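Hi! You've found the notes that go with `karkamine`, my little collection of meal and sleep diaries. I'm Amirul Pillai, I put this together mostly in the evenings, and I'm still tidying it up, so please read the "known problems" bit before you build anything on top of it.

## What's in it

Short version: 498 people wrote down what they ate in the evening and how they slept afterward. Each of them kept it up for 2 weeks (well, most of them did, see further down). I wanted to know whether a late, heavy dinner goes along with a worse night, and I couldn't find a data set that had both the clock time of the last meal and a plain "how did you sleep?" answer the next morning. So I made one!

People signed up through Gustik, a recipe newsletter I used to help with, and through a walking club called Grusia. That means lots of folks who already like cooking and already like walking. Keep that in mind.

## Files

- `diary.csv` – one row per person per evening, the main thing
- `people.csv` – age band, shift work yes/no, usual bedtime
- `foods.csv` – the food list I matched the free text against
- `codebook.md` – every column, with the silly abbreviations spelled out

The columns you'll probably want first:

| column | meaning |
|---|---|
| `last_bite` | time of the last food, 24-hour clock |
| `kcal_eve` | my estimate for everything eaten after 5 p.m. |
| `caffeine_pm` | 1 if any coffee, tea or cola after lunch |
| `sleep_q` | next-morning rating, 1 (awful) to 5 (great) |
| `woke` | times they remember waking up |

## How I got the calories

By hand, mostly. People typed things like "soup, bread, bit of cheese" and I matched that to `foods.csv` using standard portions. I had a first go with Polák, a portion lookup script a friend wrote years ago, and then went back over everything it got wrong (it thought "a date" was a calendar entry every single time).

For evenings where somebody only wrote "dinner" and nothing else, I left `kcal_eve` blank. Please don't fill those with the average! I tried it, and it flattened the late eaters into everybody else.
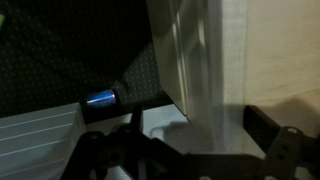 *Small shiny blue cylinder, lying on its side on a dark ledge.*

I split the evenings at 200 and 700 kcal in the summary script, which gives you a light, a middle and a big group. Those cutoffs are just mine, they have no medical meaning, and you can change them at the top of `summarize.py`.

## Known problems

- Sleep quality is self-reported. No watches, no lab, just people and their coffee.
- Quite a few diaries thin out in the second week. `days_done` in `people.csv` tells you who stuck with it.
- Anything eaten after midnight is counted with the evening before, so `last_bite` can run past 24:00. It looks odd but it's on purpose.
- The shift workers' rows are a mess. I'd drop them for a first look.
- Alcohol is in the free text only. I keep meaning to pull it out into its own column.

## Using it

Go ahead and use it for class projects, blog posts, whatever you like, as long as you mention where it came from. Please don't use it to tell anyone what to eat or to sell them a supplement. It's a diary study with no control group, and I'm not a doctor.

If you spot a mistake, open an issue with the `person_id` and the `evening` number. The next clean-up is planned for October, and the alcohol column is first on the list.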